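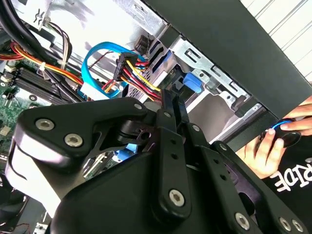 The inside of an open desktop computer case, with power wires and other cables.

Clelldale wants your old computer, but read the terms first

CLELLDALE - The city says its new electronics drop-off plan will keep old desktops out of the landfill and put working machines into the homes of people who need them. It is a nice idea. How much of it will happen is harder to say.

Under the plan, which starts in October, residents can leave computers, monitors and printers at the Torres Street transfer station at no charge. Pandbridge, the company hired to run the program, will sort what comes in. Machines worth saving will be repaired and given away through the library. The rest will be sold for parts or scrap.

The city expects to collect 3,000 computers in the first year. Asked where that number came from, the public works department pointed to a two-page summary prepared by Pandbridge. The summary does not say how the company arrived at it.

There is a track record to look at, and it is a thin one. A trial last spring brought in 591 computers. City records show what was collected but not what happened to it afterward. The department said it did not ask for a count of repaired machines during the trial and would "look at adding one" to the yearly report.

That matters, as repair is the part the city is selling. The flyer mailed with water bills uses the word "reuse" in its headline and mentions scrap once, near the bottom of the back page. The contract itself sets no minimum for how many computers must be fixed. Pandbridge keeps the money from parts and scrap either way.

The company said in a written statement that it "will repair every unit where repair makes sense." It did not say who decides when that is. An old desktop may need only a new drive or a power supply, but the labor can cost more than the machine would bring in a store. A firm that is paid by the city to collect, and paid again by the scrap buyer, has little reason to spend an afternoon on one.

The library says it has room on its waiting list for 800 households. It has not been told how many computers to expect, or when the first ones will arrive.

Then there is the question of what is left on the drives. Pandbridge uses a program called Dumus to erase them, and the city says every drive will be wiped before it leaves the building. Residents will not get a receipt showing that this was done. The drop-off form asks them to sign away any claim over lost or exposed files, in smaller type than the rest of the page. Anyone with tax returns or family photos on an old machine may want to take the drive out before handing it over. The city says computers without drives will still be accepted.

The contract runs for two years and can be renewed without a new vote. The first yearly report is due next fall. The transfer station will take electronics from 8 a.m. until 2 p.m. on collection days, and the dates will be posted on the city's website.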